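May, evening

Up early and had toast standing at the sink. Drove to the Wallgate office with the box of cards on the passenger seat. Parking was 2 dollars an hour, up from last year, so I moved the car to Flanstead Road at noon and walked back.

The morning went to the card stock. Lovden sent 500 packs when we ordered 300, and the invoice matches neither number. Bindu Varghese called them and was on hold for 37 minutes. They will take the extra ones back if the seals are not broken. I checked seals until lunch and put the good ones back in the carton. My fingertips are sore tonight.

Lunch was rice and beans from home. Bindu had a sandwich from the place downstairs and said the bread was stale again. She wants the stock list to go in one file from now on, with a column for where each pack is sitting. At present half of it is in my notebook and the other half is in an email to Kartha from last month. I said I would start it but did not get far, as the phone kept going.

After lunch we worked on the display. The stepped rack is better than the flat tray we had before. The packs lean back a little and the ones behind still show. I tried the gold and green ones in it first. I would like to see the blue ones in there too, but those are still in my garage.

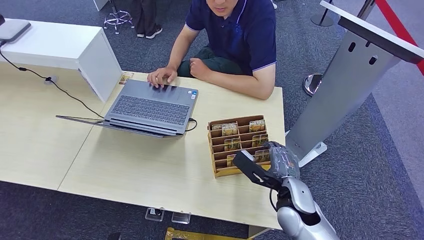 2 min read

Seven packs in the rack and the laptop open next to it, with the charger plugged in on the right side. The light wood of the table goes well enough with the rack. I still want shorter cables, because the long black one runs right across the top to get to the laptop and I keep catching my sleeve on it.

Home by six. Soup, then the laundry. Need to bring the blue packs in tomorrow, and ask Kartha if the small labels are ready. Also pay the water bill.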